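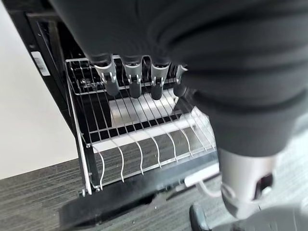 Photo: Plostside Robotics Laboratory, wrist camera, kitchen cell

Maintenance Notebook, Kitchen Cell
November 2023
Entry by Areti Michailidis
Present: Dirceu Siqueira, Chenxi Fang

Purpose of entry: to record the hand and sleeve inspection, the wrist camera check, and the items carried over to the next service.

The inspection was due at 3,697 cycles on the hand counter. The interval set by Heloísa Amaral in March is 2,000 cycles, so the work was overdue and the service sheet has been marked accordingly. The interval itself has not been changed.

1. Sleeves. The fabric sleeves are to sit behind the knuckle joints with enough slack for full wrist rotation. Over the dish rack the cloth takes up about half of the wrist view, and the outermost finger is partly lost in the folds. Mr. Siqueira considers this acceptable for approach moves. I do not consider it acceptable for placing cups, where all four fingertips should be in view. We agreed to shorten the sleeve by one fold and repeat the check.

2. Fingers. All joints were moved through their range by hand with drive power off, then under power at reduced speed. No play was found at the middle joints. The fingertips were wiped with a damp cloth. Solvent is not to be used on them; see the note from Godoy inside the cabinet door.

3. Clearance. Fingertip height above the rack wires was set with the rack partway out and empty. The taught point had drifted low on the rear section. It was raised and saved under the same name, and the old value was copied to the back page of this book.

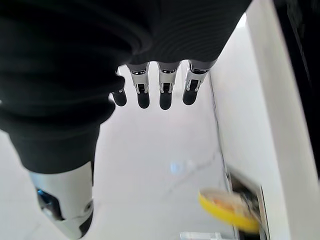
By Areti Michailidis, with corrections by Chenxi Fang

4. Wrist camera exposure. The white surface is bright and the finger segments reflect a good deal of light. With the automatic setting, exposure shifted whenever the dark cloth moved across the view. Ms. Fang fixed the gain at 200 and left the remaining settings alone. The yellow item at lower right was still blurred by motion. Shutter time should be reviewed before any trial that depends on reading the edge of a dish.

5. Thumb. The thumb stands very large in this view and must be masked in the detection software. The present mask was drawn for the earlier Emelum mount and does not follow the outline well. A new mask is required.

6. Logging. Up to 700 frames were lost in the second session. The network log shows no fault for that period. Cause not established.
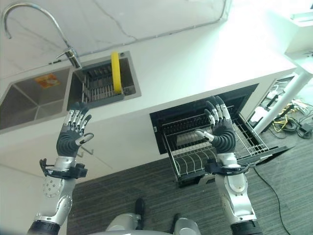

Work Carried Over

Both arms were raised with the hands open, left over the sink and right over the open dishwasher, to compare the wrist clamps. The bracket screws are to be torqued again at the next service. The value on the Prelia sheet applies to both sides.

The cables on the floor to the right of the dishwasher are to be bundled and labeled. The black cable crossing the carpet requires a cover.

The head camera view is washed out at the right end of the counter. Dr. Phetsri has asked that the blind be lowered for the next comparison and that the time be written in the log.

Sleeve check, item 1: to be repeated by D. Siqueira.
Thumb mask, item 5: C. Fang.
Spare fingertips: order placed, delivery not confirmed.

Read and initialed: M.P.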